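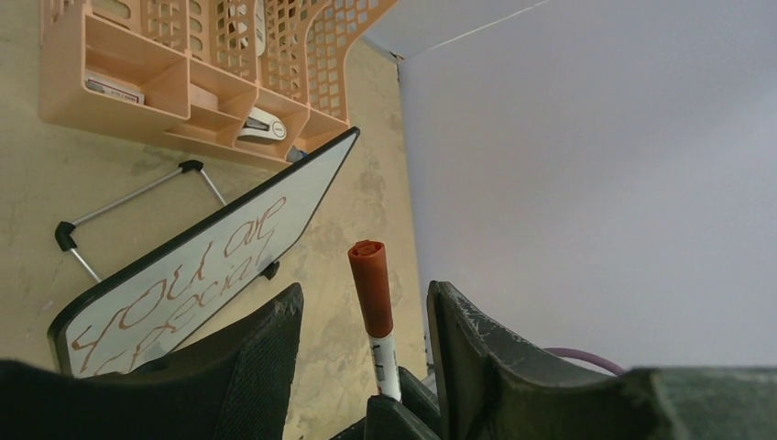 Ngân Đinh

2024-03-10

Whiteboard markers, continued

The small board has been on the desk since July and I have now settled how I use it, so these are my notes on pens, mostly for my own reference.

Colour first. I have gone over to reddish-brown for handwriting. Black is easier to read from across the room, but I read this board from a chair, and at that distance the brown is dark enough. Yellow and light green are no use on a pale surface.

Cursive is harder on a whiteboard than print. The tip slides, and long joins come out thin in the middle. Two things help: writing more slowly than on paper, and keeping the letters large. On a long narrow board that limits me to two lines, three if I print. I write with the board at a slant, as I do with a notebook, and the lines follow it.

Storage. The pens used to stand upright in a mug, caps up, and they went faint within weeks. They now lie flat in the peach plastic basket at the back of the desk. I can't prove that this is the cause, but the current set from Orance has lasted longer than the one before it. The Semdale pens had better ink and a cap that worked loose, so I stopped buying them.

Cleaning. A dry cloth is enough on the same day. After 10 days the ink leaves a faint shadow and needs a damp cloth, followed by a dry one. I don't use spray near the frame, where liquid collects along the edge.

Still to test: a finer tip in the same colour, and whether the caps fit across brands.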